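The Visow project collects suturing demonstrations for a learning system that is meant to predict an instrument's next motion from video and joint positions. Work started at Arsenault in September with one operator and has grown to 316 recorded episodes. We spoke with the engineer who runs collection.

An episode starts when the thread is gripped and stops at the cut. "We tried recording whole seams," the engineer said. "They were too long to label and one bad throw spoiled the file." Operators now record single stitches, about 150 of them per tissue sample - fewer if the edges start to tear.

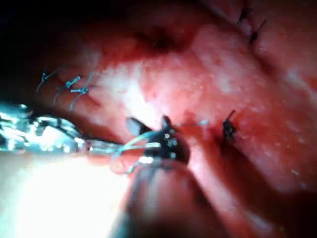 Data and Methods

Thread color is logged for every stitch. Blue and dark sutures can share a sample, and the model has to handle both. "Slack thread is the hard part. It hangs in a loop under the jaws, it crosses the shaft, and the tracker loses it against glare. We label it by hand."

Of the episodes recorded so far, 57 were set aside. Most had timestamps that drifted between the video and the joint log. Failed grasps are kept and tagged. "If you only show it clean work, it has no idea what to do after a slip," the engineer said.

Labeling takes longer than recording. Each file goes to 2 reviewers at Deveston, who mark grasp, pull and release separately, and any disagreement goes back to the operator. The next batch will use the Navine format, which stores jaw angle at the full sample rate.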